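Projects > Flisura > Datasets > Stem Handling

Search this repository

# Flisura stem handling set

Teleoperated demonstrations of a two-arm station handling cut-flower stems and bud vases, with operator notes. Recorded at the Zarelbridge packing site. Maintained by Nasrin Taheri (recording, station) and Golnar Zarei (work study, operator notes).

## Summary

- Episodes: 3076
- Episodes with operator notes: 1085
- Operators: 19, all from the arranging floor
- Control: leader-follower teleoperation, both arms
- Stems: artificial in all released episodes

## Background

Zarelbridge fills small vases for hotel and office contracts. Arrangers used to do the whole job standing: sort, strip, place, adjust, carry. Sorting and placing are the parts that repeat most and the parts most often named in wrist complaints. The station is meant to take over placing for the plain one-colour vases. Mixed work stays with the arrangers.

The set was recorded to train placing policies. The notes were added later at Golnar's request, to keep a record of how the job changed for the people who moved from the bench to the controls.

## Station

Two black arms face each other over a green mat inside an aluminum frame, each with a two-fingered gripper. Vases stand along the far edge of the mat. At the start of a "full" episode every vase is already filled; at the start of a "strewn" episode there are stems lying on the mat.

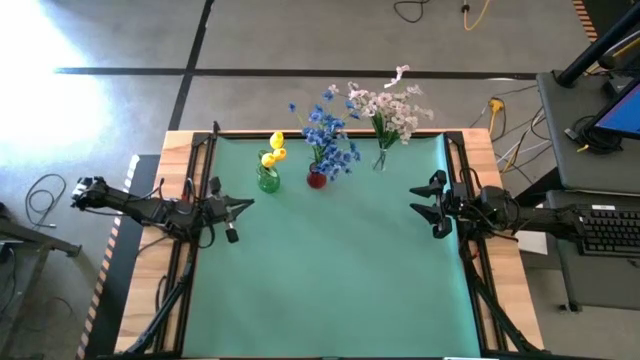

Arm bases are not moved between shifts. If a base is unbolted for service, the calibration file is replaced and the `calib_id` field goes up by one. Do not mix episodes across `calib_id` values without re-projecting the poses.

The leader arms are set for a seated operator. Seat height is logged but not released.

## Tasks

- `place_single`: pick one stem, put it in the named vase
- `place_bunch`: fill a vase with stems of one colour
- `remove`: take a stem out and lay it on the mat
- `sort`: group loose stems by colour, no vase
- `upright`: lift a lying stem and hold it upright

Colour names in the task strings are the ones used on the floor. "Cornflower" means any blue stem of that type. "Pale" covers pink, cream and white, and annotators disagreed on it often enough that we merged the three labels.

## Changes to the work

Golnar Zarei kept the work study log through the recording period. One entry is reproduced as filed.
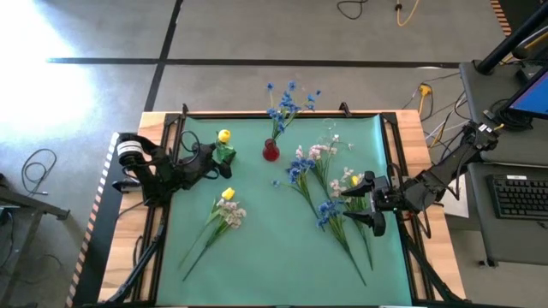

ZARELBRIDGE, October

Yellow roses are the easy ones. The stem is stiff and operators lift it in one go. Thin stems are slower - they roll when the finger touches them, and most people now push the stem against a neighbour before closing. New operators take longer to find this than we allowed for in the training plan.

Two arrangers asked to go back to the bench full time and have done so. Their reason was the sitting. Others prefer it and have asked for longer blocks. We have kept blocks short for everyone until the eye strain question is settled.

Pay grade for station shifts is the same as for arranging. Several operators raised this, as they are also teaching the system. It is still open with Chaudhry, the labour contractor, and should not be described as agreed.

End of entry.

## Format

Episodes are stored one per folder, with joint states, gripper width, head view video and a `task.txt`. Notes, where present, are in `notes.txt` in the operator's own words. Names and shift times were removed. Files over 2000 frames are split and share an `episode_id`.

The loader in `tools/` reads both split and unsplit files. Clusance exports from before the format change need `convert_old.py` first.

## Known limits

- Artificial stems do not bruise or shed. Grip force learned here is too high for fresh tulips.
- Sunlight reaches the floor beside the table on some shifts and washes out that corner of the head view.
- Tall bouquets reach past the far edge of the table, so blossoms can be seen against the floor.
- Left-handed operators are under-represented.

## Use

Research and internal training only. The notes may not be used to rate or compare operators - this was a condition of their release and applies to derived sets as well. Send corrections to Nasrin Taheri, and include the `episode_id`.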